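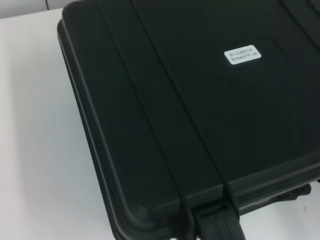

One of the hard-shell cases for the lending program, lid closed, label on top.

Tendton Equipment Library: progress report to the Josell Fund
July 11, 2025
Prepared by Shagufta Orakzai

The short version is that we own cases now. Readers of our last report will recall several paragraphs on cardboard boxes and how long they survive in the back of a teacher's car. I have been asked to keep this one shorter.

Cases. The grant paid for 14 hard-shell cases, and all of them have been delivered. They are black, with raised ribs running along the lid and rounded corners that are kinder to door frames than I expected. Each will hold one kit. Foam inserts are cut for all but two, which are waiting on the microscope kits, which are waiting on Mosoti, who are waiting on a part.

Labels. The cases came with a small white maker's label on the lid, in gray print, one line in Chinese and one a code. We are leaving it where it is and putting our own number on the side wall, where it can be read when the cases are stacked. Our first labels were black. On a black case these were discreet to the point of being secret, and we have reordered in yellow.

Loans. We made 56 loans this period, most of them to schools on the Ciltgate side of town. Two kits came back late. One came back with somebody's lunch in it, and the borrower has been in touch about the container.

Spending. Cases and foam are paid in full. The yellow labels come out of the supplies line, as did the black ones.

Still to do before schools return in August:
Finish the last inserts
Number every case and update the catalog to match
Rewrite the borrower's sheet, with a line about checking both latches
Find shelving deep enough for the cases, as the current shelves were bought to fit the boxes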